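Protby Results Desk
Home Fixtures Tables Clubs Help Forum
Ticket: League table wrong after postponed matches are replayed
Status: Resolved
Raised by: Shoshana Dvorak, Ollcombe Athletic
Assigned to: Booker Lindgren
14 comments 3 shares

Problem as reported

Our second team's match away to Reisinger Rovers was called off in the spring because of a waterlogged pitch and played again in May. We won it 2–1. The result shows correctly on the fixtures page and on the match page, but the league table still has us on 46 points when it should be 49. Goal difference hasn't moved either. Reisinger's line looks wrong as well, as they have one game fewer played than they should.

I have logged out and back in, tried a different browser and asked our first team manager to look on his phone. Same table for all of us. The promotion places are decided on this table and the league secretary has already written to clubs quoting it, so I would like it looked at before the final round.

Steps tried by the club

Re-entered the score and saved. No change to the table.
Changed the score to 3–1, saved, changed it back to 2–1, saved. The fixtures page followed each time. No change to the table.
Removed the scorers and put them back. No change.

Booker Lindgren, first look

I can see the same thing from our side. The match has the right score and is marked as full time. Ollcombe's row in the table was last recalculated before the replay, so the new result is not reaching it at all. I have pressed the manual recalculate button for the division and it finished without an error, but the points stayed at 46.

Please don't delete the fixture and make a new one. That would lose the line-ups and the bookings, and one of your players has a suspension that depends on them.

Booker Lindgren, second look

Found part of it. When a match is postponed, the system keeps the old fixture and makes a second one linked to it. The table should skip the old one and count the new one. In this division it is skipping both. I checked four other postponed matches in the same division and three of them are counted properly. The fourth, Wakel Town against Reisinger, has the same fault as yours. It finished 0–0, so each side is a point short, and I suspect that's why no one had written in.

The three that work were all postponed using the button on the match page. Can you tell me how yours was done?

Shoshana Dvorak

It was done from the weekly list by our old fixtures secretary, the drop-down at the end of the row. I think she changed it to "Abandoned" first by mistake and then to "Postponed" when the referee rang her. There's a note in her handover book that says "status corrected, 2 goes".

Booker Lindgren, third look

That fits. I set up a test division with four teams and a handful of matches and tried it both ways.

Test A: Scheduled to Postponed, new date added, score entered. Table correct.
Test B: Scheduled to Abandoned to Postponed, new date added, score entered. Table wrong, both clubs missing the result.
Test C: as Test B, but the page reloaded between the two changes. Table still wrong.
Test D: Scheduled to Abandoned, left there, new fixture made by hand. Table correct.

An abandoned match carries a hold while the league decides whether the result stands. The hold is copied on to the new fixture when the status moves to Postponed, and there is nothing on the screen to show it or take it off. Recalculating doesn't help, as the table is doing what the hold tells it to.

I have passed this to Relu Anghel with the test division left in place. For now I can lift the hold by hand on your match and on the Wakel one, but I need the league's agreement before I change a table that has been published.
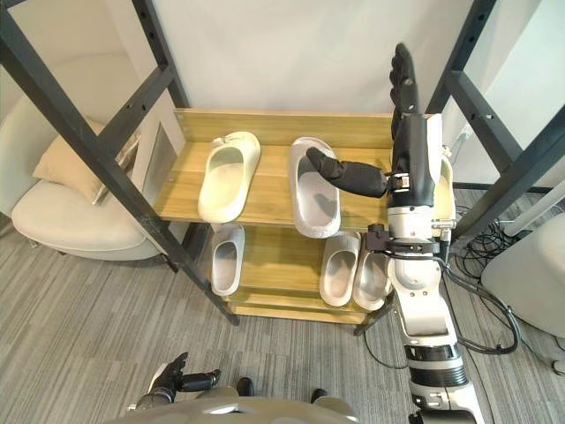
Joelle Nseir wrote back that the league was happy for both tables to be corrected, provided every club in the division was told the same evening and the old standings were kept on file in case of an appeal. She also asked whether any other division was affected, as the under-18s had a lot of matches called off over the winter.

Booker Lindgren

Agreed on both points. A copy of the old table is attached to the division record and can be seen by league officers only.

Holds lifted at 7.40pm. Ollcombe now show 49 points and the right goal difference. Reisinger have gone up by one point and two games played. Wakel Town have gone up by one point and one game. Nobody has moved in or out of the promotion places, though Wakel and the side below them have swapped.

On the other divisions, Relu is running a check across the whole season.

Relu Anghel

Check finished. I went through 2,364 fixtures and found one more with a copied hold, in the under-18 cup groups. It hasn't been replayed yet, so no table was wrong. I have cleared it.

The fix is written and stops the hold being copied unless the match is still marked Abandoned when the new date goes in. I also added a line on the match page that says "Held – not counted in table", so a club can see it for themselves. It goes out with tonight's update.

Shoshana Dvorak

Table looks right here and on the phone. One small thing – the form guide beside our name still shows the last five without the replay in it. Not urgent.

Booker Lindgren

The form guide is rebuilt overnight. If it hasn't caught up by the morning, add a comment and I'll reopen this. Closing for now.

Share this ticket 3
14 comments
Previous ticket Next ticket Back to Help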